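# Looking after the arm in cell 4

Notes from a morning at Hellwood with Elis Ellis, who sets up the cell and fixes it when it stops. Typed up quick, sorry.

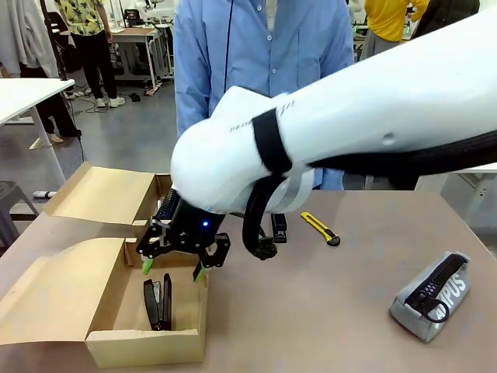

Stela Mihăilă reckons most stoppages on an arm like this start in the cable, and she told me to ask about that before anything else. So I did.

"She's right," Ellis says. "Motors are fine. Gearboxes, fine. It's the bit hanging off the outside that gets you."

The cable follows the underside of the arm and drops in a loop below the wrist. The loop is deliberate. Too tight and it pulls on the connector when the wrist turns over. Too slack and it drags across the table, catches a box flap, takes the box with it. Ellis sets it by hand. Wrist to one end of its travel, look, wrist to the other, look again. Then the strap goes round the forearm and gets done up – firm, but you should be able to slide a finger under.

"People pull the strap dead tight. Then the cable can't creep at all and it bends in the same spot every time. Same spot, every cycle. You can guess."

How many cycles? The sheet says swap the cable at 3,000. Ellis used to let it go longer. Stopped doing that in March, after one went at 307, brand new, and the whole afternoon was lost finding it. The fault came and went. Gripper would open, wouldn't close, would close if you leaned on the table.

"I had the gripper off twice. Wasn't the gripper. I changed the fingers, changed the pads. Blamed the software, which is what everybody does. Then I wiggled the cable and there it was."

Now the wiggle comes first. Arm stopped, power to the gripper left on, hand well away from the fingers, and you work along from the connector watching the little blue light. If it blinks while you bend, bin the cable. Ellis doesn't mend them. Tried it once with solder and heatshrink and got a week.

On to the fingertips. Green pads, one on each finger. They get wiped at the start of the day with a damp cloth, nothing stronger. Somebody at Munditz swore by spirit and Ellis gave it a go, and the pads went shiny and staplers started slipping out. Staplers are a good test, apparently. Heavy at one end, smooth, and they hinge when you pinch them in the wrong place.

"If it'll hold a stapler over a cardboard box it'll hold most of what we give it. Pencil case is harder in some ways, it squashes. But it doesn't swing."

After new pads you have to set the closing point again. Ellis has a routine for this, learnt at Iordache and never written down untill I asked:

- close on nothing, slowly, and check the pads meet flat
- close on a strip of paper and pull. Should tear, shouldn't slide
- open fully, bring it down over the box, look from the side for clearance
- run the pick at a crawl, hand on the stop button

The third one matters more than it sounds. Cardboard moves. Flaps spring back up overnight, so a box that cleared yesterday can foul a finger today. Ellis bends them right back every morning and doesn't trust tape.

Bolts? Gripper bolts weekly, with a torque driver. The base bolts less often, though Cledwood found theirs loose after moving the table and had been chasing a drift for days. "Anything gets moved, check the base. Even if they say it wasnt moved."

I asked what was on the list for October 2024. New connector at the wrist, Ellis says, the kind that screws in. A spare cable on a hook by the cell. And a proper log, because at the moment the log is pencil on the back of the cycle sheet, and the sheet is nearly full.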